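Wuvis cell – progress report for Litetti
2021-11-08

Where we are

Hi all! The PC teardown cell is up and running again, and I'm a lot happier with it than I was in March. Both arms are back on the slotted bench, re-zeroed and bolted down (new bolts, the old ones were chewed up).

What got done

The gripper fingers were the big job. We swapped the pads, then ran 100 open-and-close cycles with nothing in them and 36 drive picks. We had 2 bad grips, both on the same corner of the caddy, so I retaught the approach a bit steeper – no trouble after that. I also moved the fixture plate and taught its slots over again, which ate a whole afternoon.

Setup work on the drive caddy pick, with the Dell tower on its side and the cover off:

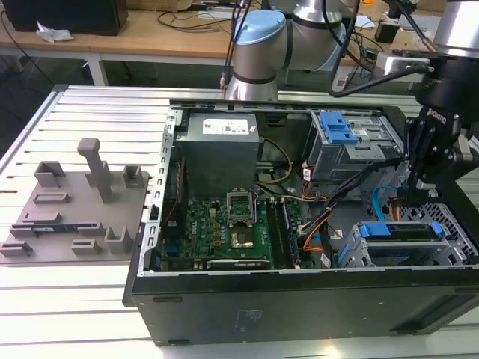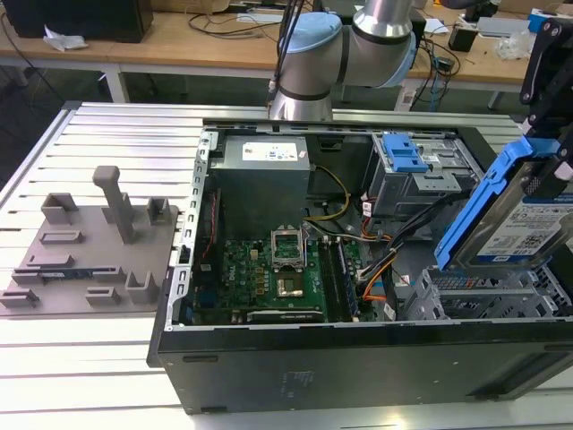 Still open

Cable dressing on the arms is my least favorite thing right now. Toltier quoted us 4 weeks on sleeves, Brinkmann hasn't answered yet. I'd also like a second set of finger pads on the shelf (they're cheap!), so please look for that line in the next budget request.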